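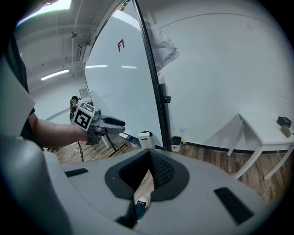 Hustivton Mobile Whiteboard, tall, on metal stand
Plikent room equipment / Boards and panels / Freestanding
Page updated 2024-08-07

Every whiteboard is sold as the one that wipes clean forever. We have handled enough returns to be careful with that word, so this page sticks to what the Hustivton does, where it annoys people, and who should buy something else.

The board

A tall white writing panel with a black edge, carried on a black metal stand with angled legs. It stands on the floor and needs no wall, which suits rented rooms and anywhere the landlord has opinions about drilling. The marker tray sits at the bottom.

The surface is glossy. Gloss wipes easily and it also throws your ceiling lights straight back at you as thin white streaks. The maker calls this a "bright, lively finish." We call it glare. Turning the board a little usually moves the streaks off the part you are writing on, but under long rows of tube lights you will probably just move them somewhere else. If people have to read it from the far end of the room, ask for the matte panel and accept that it takes more rubbing.

The tray

Fine for a marker or two and an eraser. It is low, so tall users will be bending down for the blue pen all day. Hustivton's brochure says the low tray "keeps the writing area open." True enough, and your back may still disagree. A clip on the side edge solves most of it. Ours is sold separately, and yes, we think it should be in the box.

The stand

Steady on a hard floor. On thick carpet it rocks when you press hard near the top, and no amount of tightening has cured that for us. The angled legs take up floor in front of and behind the panel, so leave 40 cm clear on each side in a walkway. People do catch their shoes on them.

Stickers, logos and tape

You can put your own logo on the writing surface. Vinyl holds well. Small paper stickers along the top edge hold well too, sometimes better than you wanted, and the glue they leave behind shows on a glossy panel. Try one in a corner before you do the whole row.

Cleaning

Dry cloth daily, damp cloth weekly. The "3000 wipes" figure on the carton is the maker's own. We can't confirm it and the carton doesn't say what was on the board at the time. Our shop board has had 2 years of daily use and shows faint ghosting where the same table gets drawn every Monday. Red is the worst.

Compared with

Kusuma Rollboard – has casters, easier to shift, wobbles more. Better if the board changes rooms every day.
Hemero Wall Panel – cheaper and completely solid, once you have found a wall for it.

Ordering notes

Panel and stand ship in separate cartons, sometimes a day apart. Assembly needs two people. The instructions say one, and we'd like to meet that one.
Returns accepted for 80 days if the surface is unmarked. Test lines in dry-erase marker are fine once wiped off. Permanent marker is not.
Markers and eraser not included.
Matte panel: same price, longer wait. Call before ordering, as the stock count on this site runs behind.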